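Chapter 7
Layers and Loops: Building a Track from the Beat Up

Every dance track starts with a pulse, and finding yours is the best fun in the whole course!

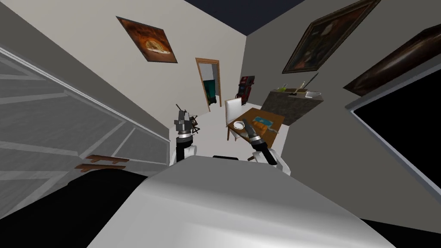 Start with the bass line, one reader in Brestton wrote to us, and the drums will tell you where they want to go. Plenty of producers work that way — try it once before you settle on a method.

In this chapter you will build a loop of up to 10 bars, add a kick, a clap and a bass part, then learn when to take things out again. Keep your first sketch. You'll need it in Exercise 7.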